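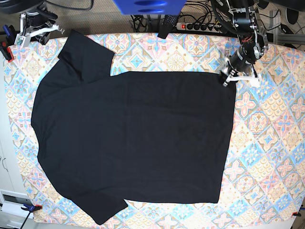 Ticket 3164, equipment budget, second bench. Status: waiting on purchasing. Requested by Ningsih Sitompul. The Vulteo quote covers two arms, grippers and a spare motor set, but no mounting hardware or power distribution. The current bench holds its tablecloth with clamps and feeds from a power strip on the floor, so both need their own lines.

Mon 29 November, S. Zaugg: Added clamps, 11 units, and a rack-mounted power unit, $496. Cable trays still unpriced.

H. Schwaiger: Trays $178 from Pedent. Revised quote requested.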